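Progress report to the Mander Fund
Consular Staffing and Service Continuity project, second reporting period
Prepared by Wiroj Limsakul, project lead

1. Scope of this report

The report covers work done since the January submission. The project studies what happens to routine consular services when two governments reduce the size of each other's missions. It does not assess the political reasons for any reduction. The case under study is the mutual staff cut between Flimberg and Serkden, under which each side lowered the ceiling on accredited personnel at the other's mission and closed one consulate.

The first period dealt with access agreements and the design of the coding sheet. The second period was planned for data entry, interviews and a first draft of the staffing chapter. Data entry is complete. Interviews are slightly behind plan. The draft chapter exists in outline only.

2. Case file database

The database now holds 3438 service records from the two missions. A record is one application or request, from the date it was lodged to the date it was closed, withdrawn or transferred. Passport renewals and visa applications make up most of the material. Requests for legal documents, such as birth registrations and powers of attorney, are fewer but take longer to code, as they often pass between two offices before closing.

Each record carries a service type, an intake office, a closing office and a status. Names, addresses and passport numbers were removed by the missions before transfer. Records with no closing date have been kept and marked as open. They will be left out of the processing time tables and reported separately.

A problem came up with the Serkden records. The mission changed its intake form shortly before the staff cut took effect, and the new form combines emergency travel documents with ordinary renewals. We have separated the two by fee code. Where the fee code is missing, the record is entered as "renewal, type unknown." The Serkden side has agreed to check a batch of about 1000 of these entries against its own register. Until that is done, the figures for emergency documents should be treated as provisional and should not be quoted outside the Fund.

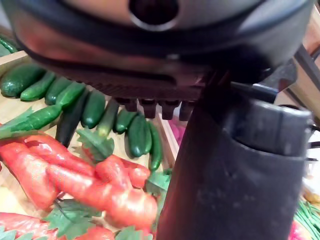
The Flimberg records did not need this treatment. They did need a correction to the closing office field, where files transferred from the closed consulate at Marquez had been logged as new applications on arrival at the main mission. The effect was to make the processing times look shorter than they were. Transferred files have been matched to their original intake dates, and the correction is written up in the coding notes.

3. Interviews

The plan calls for 18 interviews with current and former consular staff, divided evenly between the two missions. Flimberg interviews are complete. On the Serkden side, 4 remain. All of these are with former staff of the visa section who were recalled under the reduction and have since been posted elsewhere. Their ministry requires written clearance for each interview, and the requests are with its personnel department.

The interview guide was changed once during the period. The original asked staff to estimate their caseload before and after the cut. Answers varied too widely to be of use, and the question now asks which tasks were dropped, merged or handed to local employees. The earlier respondents were contacted again by telephone and asked the new question.

4. Early observations

The points below come from partial data and may change.

Visa work was cut back first at both missions. Passport work for the missions' own nationals was protected, in most cases by moving accredited officers from the visa desk. Legal document requests were affected later, after the officers authorized to sign them had left and before replacements were notified to the host government.

Locally hired employees do not count toward the ceiling under the terms of the exchange of notes. Both missions gave them more intake and checking work. Neither could give them signing authority, and files therefore collected at the signature stage. The database has no field for this stage. We propose to add one for a subset of files if the missions can supply the dates.

5. Budget

Spending is within the approved total. Travel is under budget, as the remaining interviews have been moved to video calls. Translation is over budget, mainly due to handwritten notes in the Marquez files. We request approval to move the unspent travel amount to the translation line. No change to the overall grant is sought.

6. Work for the next period

Receive and enter the checked Serkden batch.
Complete the outstanding interviews, subject to clearance.
Test the signature date field on a subset of legal document files.
Produce the processing time tables for both missions.
Submit the full draft of the staffing chapter for comment.

If clearance for the Serkden interviews is not given by the middle of the next period, we will ask for serving staff in place of the recalled officers. The chapter would then need a note on the limits of the sample. A decision from the Fund on the budget transfer is needed before the next translation invoice falls due.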